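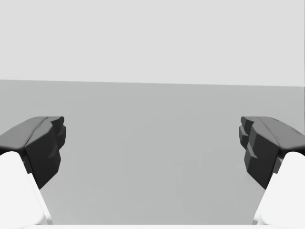
3.2 What the operators did with the spare time

Management at Pelten bought the Rekari cell to take over tray loading, and the business case promised each operator 50 minutes a shift for "higher-value tasks." No document we were shown said what these were. In practice the minutes went to watching the robot, a task at which the staff quickly became expert.

New motions are tried in simulation before they reach the floor (Figure 3). Operators were invited to these sessions from June onward, and attendance was good -- the room has the better chairs. Several told us they could spot a bad approach angle on screen sooner than the integrator could, having loaded trays by hand for years. Their remarks were entered in a log. Of 10 changes requested, the integrator adopted three.

Job titles changed faster than jobs did. "Loader" became "cell supervisor," with no change in pay, and the supervisors still refill the trays when the feeder jams. Price (our second site) kept the old title and reported fewer complaints.

Figure 3. Simulated view between the two gripper fingers, with no object held.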